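Hurkach : l'assemblage bimanuel vu par l'encadrement de l'atelier

Le site Hurkach a engagé l'automatisation de son poste de petit assemblage, avec l'appui de l'intégrateur Gkikas. La responsable de l'atelier a accepté d'en exposer les effets sur l'organisation du travail.

« Les équipes craignaient d'abord pour leurs postes », rappelle-t-elle. Les quatre opératrices concernées ont été maintenues dans l'effectif. Elles assurent désormais la préparation des plateaux, le contrôle et la reprise des pièces refusées. Le mois de juin a donné lieu à 822 cycles d'essai, tous relus par elles.

La responsable souligne le déplacement des compétences. « Elles connaissaient le geste par la main. Il a fallu le formuler, fixer un ordre, dire à quel endroit poser chaque pièce. » Cinq fiches de poste ont été réécrites à cette occasion. La fatigue des poignets est moins souvent signalée ; la surveillance prolongée, en revanche, est jugée pénible, et une rotation a été demandée.

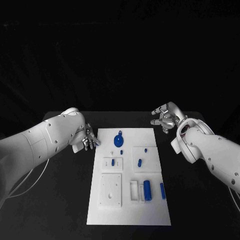
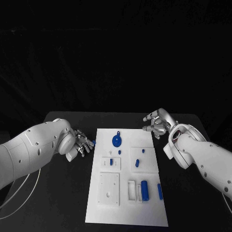
Les deux bras et le plateau de pièces bleues.

Suites prévues

L'atelier Zola doit recevoir un poste comparable. La formation sera confiée aux opératrices elles-mêmes, « avec du temps dégagé pour cela », précise la responsable.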